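4.2 Clearing the paper litter

Of the household messes in the study, loose paper gave us the most trouble to describe. Crumbs and rice behave much alike from one floor to another. A small piece of paper lying flat on a smooth floor does not roll, and the bristles tend to ride over it. Where one edge is bent up it goes along easily enough. We therefore treat flat pieces and bent pieces separately wherever the notes allow it, and we say so where they do not.

The litter was made up in advance. Around 3000 pieces were prepared in two colours, one blue and one between yellow and orange, and kept in envelopes until needed. No template was used. Most have three or four sides, few have a right angle, and the sizes differ a good deal, from slivers to pieces that cover several of the smaller ones. Fukano (section 2) used punched discs, which are easy to count but unlike anything that falls off a table at home. We preferred the uneven pieces and accepted that no two spills would match. The two colours were chosen so that overlapping pieces could be told apart afterwards, and they have no other meaning in the results.

The tools were ordinary ones: a pink plastic dustpan and a small hand brush with a cream-coloured wooden handle and grey bristles. The waste bin is a dark cylinder with a black bag folded over the rim, and it stood on the same floor as the litter. We did not try other brushes. Usmont compared several and found the stiffness of the bristles to matter less than the angle at which they were held, and we saw no reason to repeat that work.

A spill was counted as cleared when every piece was either in the bin or under the furniture of the room, the second case being noted as a loss. Pieces were put down from a low height and left as they landed. The pan was set with its lip against the floor and the brush was worked towards it in short strokes. When the pan had taken what it would take, it was carried to the bin and tipped. Sweeping then began again from whichever side had the most paper left on it. We allowed three passes.

Over the whole series 1236 pieces were put down. Of these, 821 were in the pan at the end of the first pass. After the third pass 69 were still on the floor, nearly all of them flat and most of them blue, though the blue envelopes also happened to hold more of the large pieces and we would not read anything into the colour. The large flat pieces were the ones the brush passed over. Slivers went in early, usually carried along by something bigger.

Two kinds of failure come up again and again in the notes. In the first, a piece reaches the lip of the pan and stops there, half under it, and each further stroke pushes it deeper beneath. Lifting the pan and setting it down again a little further back puts this right, at the cost of letting other pieces slide out. In the second, the brush is lifted too sharply at the end of a stroke and flicks paper back over the part already swept. King-fai Lo, who kept the notes for the second half of the series, marked these as "returns" and the name is kept in Table 5.

Tipping the pan was less simple than we had expected. Paper is light enough to stay on a plastic surface when the pan is turned over, and a tap against the rim of the bin was needed in many cases. Where the tap was left out, one or two pieces often came back with the pan and were dropped on the way. They are included in the count of pieces left on the floor, not listed apart, and a reader comparing our numbers with those of the Levanum survey should bear this in mind - the survey counts them as cleared.

The marbled floor made the counting harder in one respect. Its veins run through grey and white into tan and brown, and a narrow yellow-orange piece lying along a tan streak can be missed at a glance. Mircea Dobre and Yee-man Shek counted each spill independently and settled differences by going over the floor together.

Figure 3. Paper litter and tools. First, pieces on the marbled surface; second, the pink plastic at close range; third and fourth, scraps and the lined bin, with the brush in the fourth.

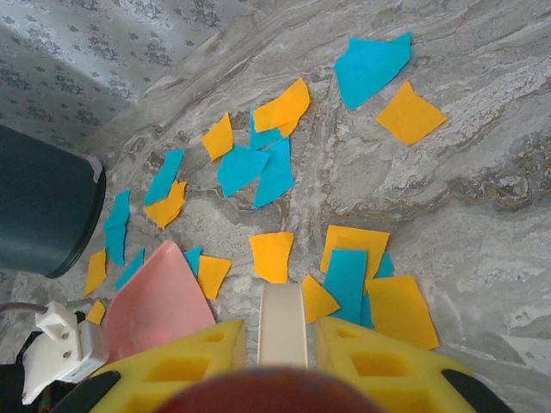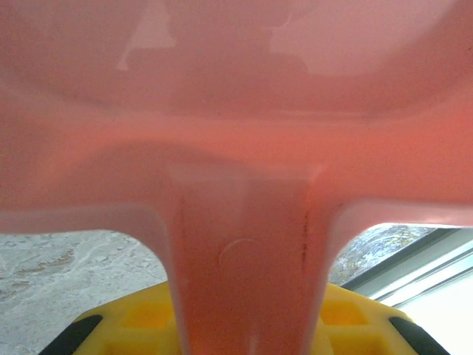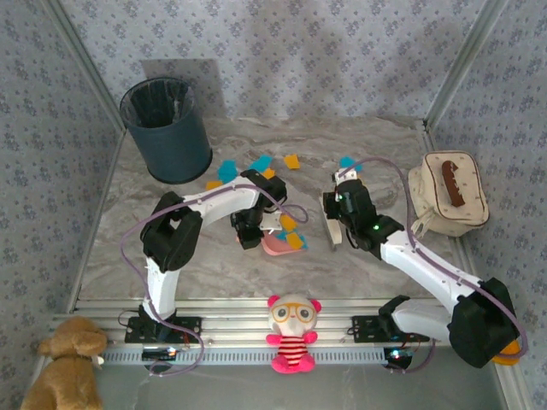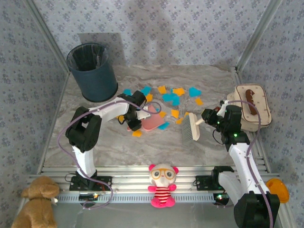 Naveed Tarar, reading an early draft of this section, objected that three passes is too generous. At home, he wrote, "most people give it one go with the brush and then pick up the last bits with their fingers", and he would have stopped the count at that point. On his rule the figure to quote is the one for the first pass. We give both in Table 5, and the picking up of single pieces by hand is left to section 4.3.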